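Thread on our student project this term, for those who asked me in June what we do all evening in the workshop. I am a mentor in the robotics club at Garkmont, second year now. English is my third language, so please forgive the stiff sentences.

The task is called the Hindier task inside our club, after the cup where it is used. Two arms must put gears on the posts of a round plate so that they mesh. No human hand may touch the parts after the start signal.

It sounds like a toy for small children. A child of four does it in a few seconds. Our arms needed a whole spring before they placed the first gear without pushing the plate away.

We have 2 teams. One team calls itself Prerer, the other Aguiar. I did not choose the names and I was not told the meaning. Prerer writes the code for the left arm, Aguiar for the right arm, and they must agree on who moves when.

The agreement was the hardest part. In the first weeks each team tested alone, and each team was very proud. Then we started both programs together and both arms went for the same gear. We have an emergency stop button and I was glad to be standing next to it. 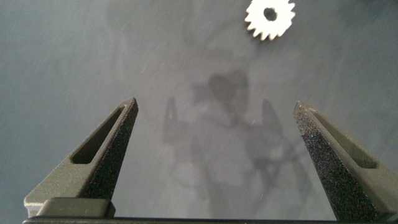 Aguiar wanted to solve everything with the wrist camera. Their argument is good: the camera travels with the fingers, so when the gear is centered for the camera, it is centered for the grip. The trouble is the light. Our lamps hang above the table, and the arm throws its own shadow on the surface exactly where the program must look. A white gear still stands out well on gray, so the students began with white and wrote the detection for it. After that they had to make it work for metal gears, and this cost them three more weeks.

A small thing which I recommend to other clubs: look at the inner side of your fingers. Ours have a rough, speckled face there. With our older smooth fingers the gear turned a little at the moment of closing, and then the teeth did not meet the teeth of the neighbor. We lost many evenings because we looked for this mistake in the code.

Prerer went another way. They trust the camera that looks from above and they calculate all positions from it before any arm moves. It is slower to begin, but the students can print the plan and read it like a recipe. For teaching I like this very much. When it fails, they can put a finger on the line where it failed.

Craig Gillies, who teaches physics and shares the room with us, asked why we do not take the better of the two methods and forget the other. I said let them argue. The next evening he brought a second whiteboard.

Now we use both. First the camera above gives a rough position, then the wrist camera corrects the last few millimeters. The students wrote this part together in one long evening, with a lot of pizza, and it is the best code in the project. It is also the only part with comments.

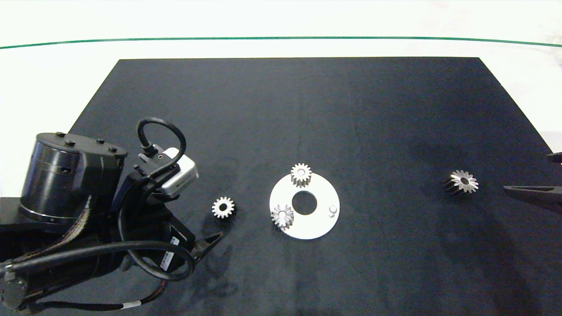

Meshing is a different problem from placing. If a gear comes down on its post and the teeth stand against the teeth of the next one, pressing harder does not help. You must turn it a small angle, lower it a little, feel, and turn again. Our students call this "the wiggle" and the function in the code has the same name.

The wiggle has 2 settings, the angle and the force. For one whole month somebody changed them every day and did not write it down. We have a notebook now. It is on paper, with a pen on a string, and it works better than the shared file did.

A pinion that lies on its side is still our weak point. It can roll when a finger touches it, and the grip must come from a good direction. Aguiar has an idea with a slow push from one side. I have seen it work and I have seen it send the pinion to the floor.

The log counter says 1197 attempts since we started to save them. The students wanted to delete the early failures because they are embarrassing. I asked them to keep everything. When a new member joins, we show the early ones first.

Some of you asked if beginners can join. Yes. You do not need to know programming before you come. You need patience, and closed shoes, because metal gears do fall from the table.

Next we want to start from gears in random places, with no help from us at all. I will write again when there is a result, also if it is a bad one. If your club has solved the pinion problem, please answer under this post. Aguiar will read it before I do.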